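Kurndale bench notebook — chores log, towel task
2 Mar 2026

Question from Iker again: can we say yet that a machine does household chores, or only that it does bits of them? Trying to answer for the towel and for clearing a table.

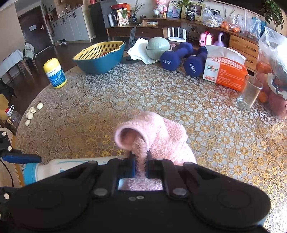 Entered by Maite Marín, read over by Marcelino Mateos

Pink fluffy towel, two-finger gripper. A narrow fold held between the pads is a decent grasp for a person. For the policy it is still the hard part, as the cloth bunches and the next edge to grab ends up underneath. Last round of autonomous runs at Zamis: 73 usable grasps out of 300 tries. Folding to a square after the grasp, 4. Not a chore done, in my book.

Table left with its things on it: bowls, colander in its basin, the two 1.5KG dumbbells, empty glass. Itziar wants a bare table for the baseline. I don't. Kitchens aren't bare, and the patterned cloth alone upsets the depth estimate.

Clearing hard objects is closer. Bowls and bottles I would trust to it in a slow run. Clear glass no — depth drops out on it. Peeled garlic not tried yet, pads may be too wide.
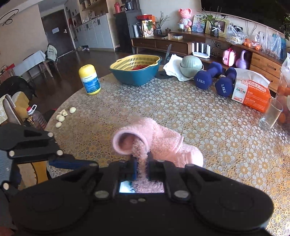
Gripper at the round table, colander and bowl toward the back.

To do: narrower pads (ask Bonifacio), rerun the towel with some 80 starts, log the glass separately. Answer to Iker for now: bits of them.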